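Progress report, equipment budget, Wolico laundry trial

We have spent $733 of the $2,123 set aside. I would hold the rest. Plullo wants $520 for a second set of fingers, and Kwan-ho Chien and I have yet to see a reason to pay it.

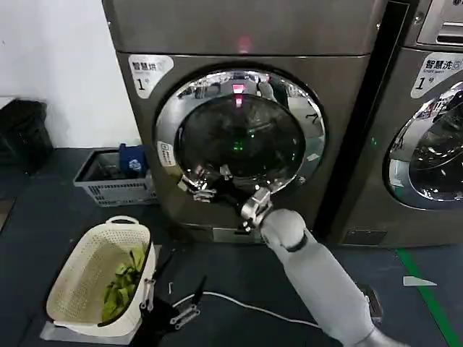 Door work is the part of the quote I trust least. Plullo prices every latch as the same job. Dryer 1 has its latch at the lower right of the door, and the gripper has to come in low to get at it. I want Plullo's price for that reach in writing by March.

Hortensia Iturra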